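The Second Life of a Pair of Pants
How a river town built its trade on mending
July 2022

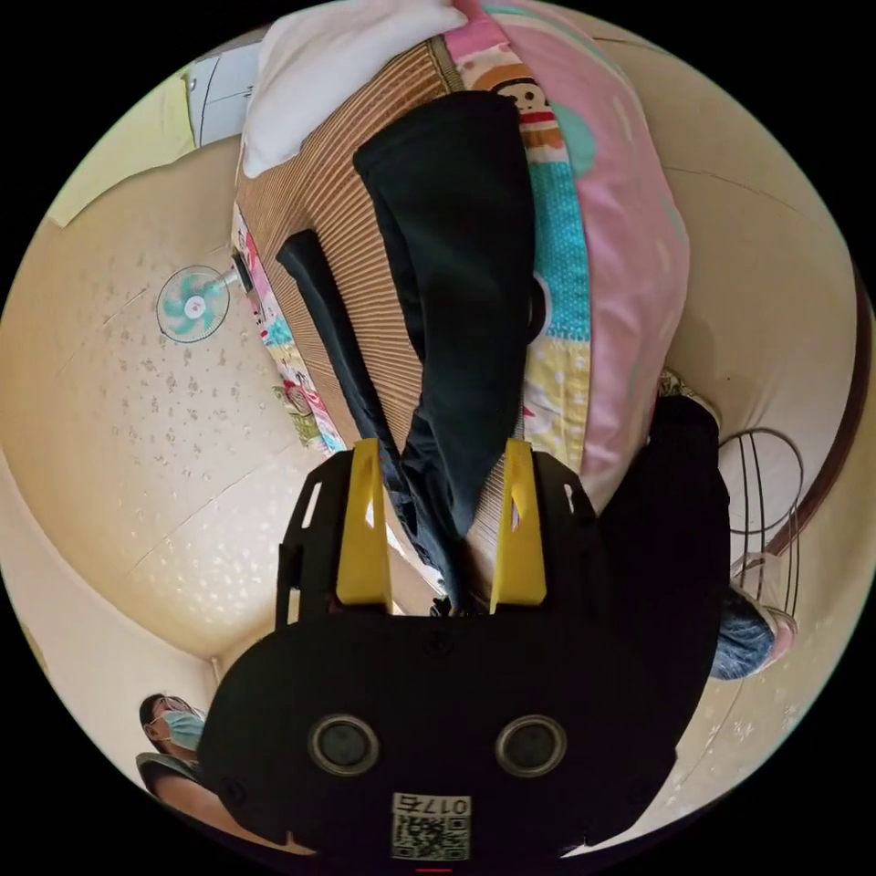 Why do pants wear out before shirts do?

Friction is the main cause. The inner thigh, the seat and the hem rub against something with every step, and a seam under strain will fail long before the cloth on either side of it. Shirts mostly go at the collar and cuffs, and those can be turned.

The menders of Assunção learned this from the mill workers who were their first customers. The Julance mill employed 587 people at its height and issued each of them two pairs of work pants a year. Two pairs were not enough. Small repair shops opened along the street behind the mill gate, and by the time the mill closed there were 39 of them.

Today six are left. They share a thread supplier, a pressing room and a long waiting list. Most of the work is still pants: hems let down, zippers replaced, waistbands taken in or let out. A hem takes less than an hour. A worn seat can take most of a day, depending on how much sound cloth is left around the hole.

The shops work on a method they call the Davix patch, after the alley where it was first used. The patch goes on the inside, cut larger than the worn area and with rounded corners, so that the strain is spread over a wide edge. Rows of short stitches then run through both layers in the direction of the weave. On dark wool the repair is hard to find. On denim it shows, and many customers now ask for it in a lighter thread.

Prices went up in February for the first time in several years. Thread costs more, and so does the electricity for the presses. Even so, a patched seat costs less than half the price of a new pair of decent pants, and the shops turned away work all spring.

Part of the demand comes from outside. The Flundholm outdoor store, two hours up the coast, began sending its customers' damaged clothing to Assunção last year. The first season brought 407 garments, nearly all of them hiking pants with torn knees. Synthetic cloth was new to several of the shops. It frays quickly, it melts under a hot iron, and the old patch had to be changed to suit it. The menders now seal the edges first and press through a damp cotton cloth on the lowest setting.

The pressing room opens at seven, and finished work is hung by the door with a paper ticket pinned to the waistband.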